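Okay, the Vastunley season two renewal. Everyone's sharing the press line about "a bolder chapter for its women." I watched all of season one and I have questions.

Start with the numbers. Season one had seven episodes. Efua Darko is billed first and is on every poster. By my stopwatch she speaks for 18 minutes in total. Her character's dead husband gets more than that in flashbacks.

Clendent says the show was streamed in 200 countries and territories. Fine. Streamed by how many people, for how long? They never say. A person who quit after the opening credits is in that figure too.

And "bolder chapter" written by whom? The writers' room is the same one that gave us the Budis wedding episode, where three sisters talk about one man for nearly 15 minutes.
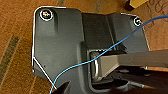 Frimpong replied that I'm being unfair, that Darko is a producer this time and wouldn't have signed on without some say over the scripts.

Maybe. But a producer credit can mean you run the room, or it can mean your agent asked for it instead of a raise. The announcement doesn't tell us which one she got.

I'd love to be wrong. She was great in the hospital episode, the one time they let her finish a conversation. More of that and I'll shut up.

Also, please stop calling it a comeback. She's been working the whole time, mostly on stage, where the streaming crowd wasn't looking.

Trailer's out Friday. I'll be timing it.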